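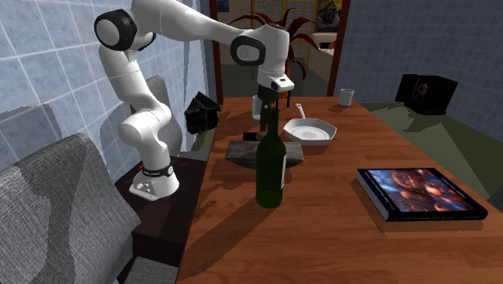 A green bottle on a wooden table.

About us | Our company

Vieira is a small importer of olive oil and vinegar. Raquel Carvalho started the company with one supplier and a rented storage unit on Stodisley Road. We now buy from 6 family farms and sell to shops, restaurants and home cooks.

We order once a year, after the harvest. Each farm sends samples first, and we taste all of them before we agree on a price. If a batch is not good enough we pass on it – that has left us short of stock more than once. 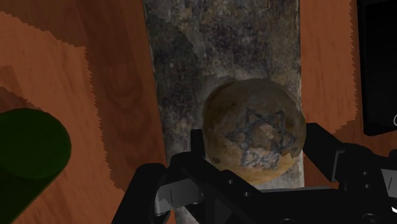
Our red wine vinegar is aged in barrels and sold under the Skindura name. It is sharper than most, so start with a small amount. The oils carry the name of the farm and the harvest year.

Shops can order by the case, with a minimum of 40 bottles. Home orders have no minimum. The warehouse is closed for the first week of July.

Last updated: 30 June 2022

Comments

Marlene: Do you still sell the big tins? I can't find them in the shop.

T. Hobbs: Bought the vinegar for pickling onions and it worked well. Shipping took a while.

Vieira: Marlene – tins are back in the fall.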